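Mesa blanca con cerco amarillento junto a la pared, ¿lijo o pinto encima?

Foros > Casa y taller > Muebles y superficies

Iveta Vaněk
Buenas a todos. Llevo un par de años leyendo por aquí y al final me ha tocado escribir. Tengo en el cuarto de trabajo un tablero blanco apoyado en dos caballetes, comprado de segunda mano cuando me mudé a Gristmont, y con el tiempo se le ha ido poniendo un cerco amarillento en la franja que pega a la pared. Al principio pensé que era suciedad y le di con lo de siempre (agua tibia, jabón de platos, un trapo de microfibra), y mejoró un poco, pero a las dos semanas estaba igual.

Después probé con bicarbonato hecho pasta y lo único que conseguí fue dejar una zona mate, que según de dónde venga la luz canta muchísimo. Así que ahora tengo cerco amarillo Y mancha mate. Un éxito, vamos.

El tablero mide 18 milímetros de grosor y no sé si es melamina o si va lacado, el anterior dueño no tenía ni idea. La ventana le da de lado desde el mediodía hasta las seis de la tarde más o menos, por si el sol tiene algo que ver. En la ferretería Karaca me han ofrecido un bote de esmalte al agua, blanco satinado, y me dicen que tapa todo sin lijar. Me fío a medias. Mi suegra dice que lo forre con vinilo y me deje de historias, pero es que los vinilos en mesa de trabajo siempre se me acaban levantando por las esquinas.

Lo que quiero saber: ¿cómo distingo si es melamina o laca? ¿Y hace falta lijar antes de pintar? Me gustaría tenerlo listo en septiembre, que es cuando vuelvo a usar el cuarto todos los días. ¡Gracias de antemano!

marham_taller
Yo lo tiraría y compraría uno nuevo, por lo que cuesta un tablero hoy en día no merece la pena. O vinilo, como dice tu suegra. El bicarbonato raya, eso lo sabe todo el mundo.

Oldřich Štěpánek
Hola Iveta. Antes de tirar nada, respira, que esto tiene arreglo y no es caro. Yo pasé por lo mismo con el tablero grande y me equivoqué en casi todo la primera vez, así que te cuento el orden en que lo haría hoy.

Lo primero, saber qué tienes. Mira el canto por debajo, donde nadie lo ve. Si hay una tira pegada y notas la junta con la uña, casi seguro que es melamina. Si el blanco da la vuelta a la esquina sin interrupción, tira más a laca. Otra prueba: una gota de acetona en un rincón escondido de la cara de abajo, esperas un momento y pasas un algodón blanco. Muchas lacas sueltan color o se quedan pegajosas, la melamina normalmente ni se entera. Con la ventana abierta, por favor, y lejos de cualquier llama.

Lo segundo, de dónde viene el amarillo. El sol amarillea muchas lacas, pero entonces lo normal es que el tono vaya cambiando poco a poco hacia la ventana y no que salga un cerco pegado a la pared. Si está solo en esa franja yo sospecharía de humedad en la pared o de algo que se cuela por la rendija y se queda ahí. Separa el tablero unos dedos y déjalo así unos días. Si el cerco sigue creciendo contra la pared, tienes que mirar la pared antes que el mueble.

Blanco contra blanco y con la línea de la pared casi perdida:

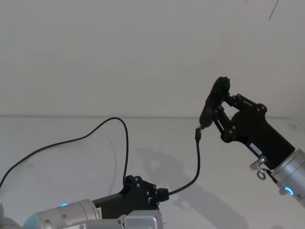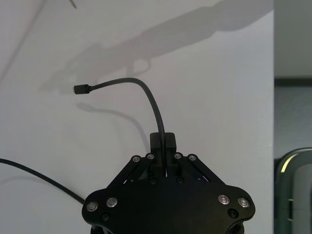

Preparar la superficie
Aquí es donde no le haría caso a la ferretería. "Sin lijar" queda bien en la etiqueta, pero en una mesa donde apoyas los codos el esmalte se acaba saltando. Primero desengrasa bien, aclara y deja secar una noche entera. Luego lija a mano con taco, grano 180 o parecido, sin apretar. No buscas quitar el blanco, solo el brillo. La zona mate que te dejó el bicarbonato te sirve de muestra: quieres que todo quede más o menos así. Mira, algo de trabajo que ya llevas hecho.

Aspira el polvo y pasa un trapo apenas húmedo.

Imprimar y pintar
Imprimación de adherencia para melamina (sirve también sobre laca bien lijada, aunque prueba antes en la cara de abajo). Si la mancha es de humedad o de nicotina, busca una que además bloquee manchas, o el amarillo te vuelve a asomar a través del esmalte. Me pasó, y con dos manos dadas. Qué rabia.

El esmalte, con rodillo de espuma de poro fino y capas muy estiradas. Mejor tres flojas que una gorda. Entre mano y mano respeta lo que ponga el bote, y una pasada suave de lija fina antes de la última. El satinado al agua que te ofrecen vale perfectamente, yo usé uno de Dornel y amarillea menos que el sintético que tenía antes.

Y ahora lo que más cuesta: no la uses enseguida. Al tacto está seca en unas horas, pero dura, lo que se dice dura, no está hasta semanas después. Yo puse una lámpara encima al tercer día y ahí sigue el redondel - lo tapo con el bote de los lápices.

Lo de lavar, siempre jabón suave, y nada de amoniaco ni estropajos.

Iveta Vaněk
¡Mil gracias, Oldřich! He mirado el canto y hay tira pegada, se nota la junta clarísima, así que melamina. He separado el tablero de la pared esta tarde y detrás hay un rastro oscuro en la pintura que no me gusta nada... Voy a esperar antes de comprar el bote. Marham, lo de tirarlo lo dejo como plan C.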